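Notes from the Kurora open day
August 30, 2024
Filed under: Equipment, Visits

Wilma Yule asked me to go and look at arms before the spring budget is fixed, so I took the early train to Sakutley with Lachlan Munro, who does our fruit grading and has opinions. We run a packing shed at Kitcombe. Two people plate and box samples by hand for the hotel trade, and someone has decided that this is the job a robot ought to be doing.

Kurora have the ground floor of the old Moncrieff mill, and the stone over the door says 1831. Coffee was in the yard. There was a talk by Evander Geddes on return on investment, with a slide that assumed our wages, our hours and our error rate without having asked for any of them. Lachlan wrote "says who" on his programme and underlined it.

After that we got to the simulation. Yae Chiba runs the planning side, and her pitch is that you try the job on screen before you pay for any metal. You pick an arm, a gripper and a table height, then put in your own goods. I had expected a cartoon and it was better than that. They had chosen fruit, I assume for our benefit.
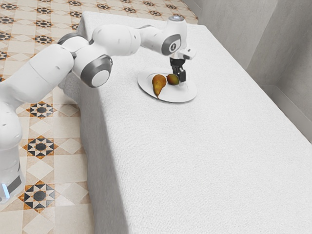 The plate job in simulation, gripper open over the smaller fruit.

I asked what the pear weighed. Yae said whatever we told it to weigh, and to her credit she went on to say that bruising isn't modelled at all. So the software may tell us whether the arm can get to the plate. It won't tell us whether a hotel will accept the pear afterwards, and that is where we lose money now.

Lachlan wanted to know why there were only two pieces of fruit on such a long table. Our sample bench is a mess by mid-morning — crates, labels, someone's gloves — and I'd want to see it tried with all that in the way. It can be done, we were told, as a paid extra. The planning study is priced separately from the arm, and the gripper is priced separately from both. Mhairi Skinner in sales kept calling it a modular quote. I'd call it three invoices. 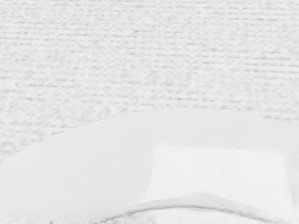
My other worry is cameras, which came fourth on the quote sheet and which I'd have skipped over if Yae hadn't brought up a second view. We are being asked to choose a mounting position before we order, and to pay again if we change our minds. With the viewpoint this close in, the white housing takes up nearly half the picture and the rest looks like cloth, with no fruit to be seen. I couldn't judge a purchase from that. I asked for the same view at several points in the job, with our bench dimensions, before anyone signs for a bracket. Mhairi wrote it down. We'll see if it comes back with a price on it.

The study would cost us £1000, not refundable if we go elsewhere. Installation was "to be discussed". Nor could I get a figure for washing down, or for who comes out when it stops in the week before Christmas.

My recommendation to Wilma is to pay for the study only if they use our bench, our crates and our worst fruit, and to put nothing in the budget for an arm until April. Lachlan's is to buy a better grading table. I've asked him to get a quote for that as well.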